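Dromance fitted sheet, green. 4 stars

Bought this in February after the old one ripped at the corner. 147 for the set, which hurt a bit. Ordered in the morning, came quick, no complaints there.

Color first. Soft grayish green, quieter than the website shows it. Looks good against a gray headboard imo.
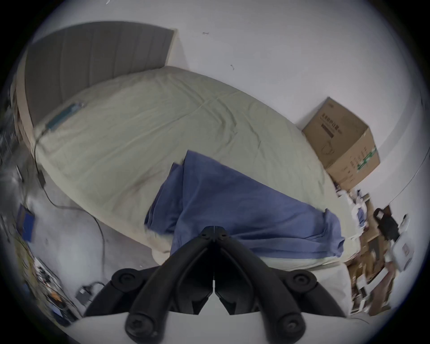 Green fitted sheet on, blue one crumpled on top.

Wrinkles. Yes. If you want hotel smooth, get the iron out or buy somethign else. I don't iron sheets so whatever. Stays put at the corners, thats what I wanted. Some 13 washes so far and the elastic is still tight.

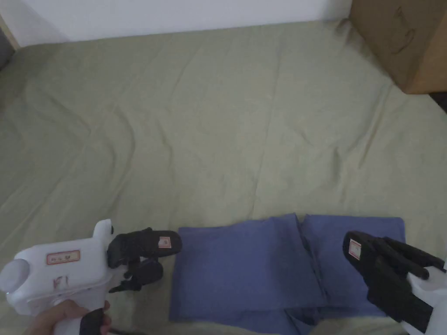 Blue goes with it better than I expected, my sister Heloísa said it wouldnt. Fabric a little stiff the first week, softer now. Label says 100 percent cotton, feels like it.

Minus one star for the price. Would buy again on sale.

Albertina Bettencourt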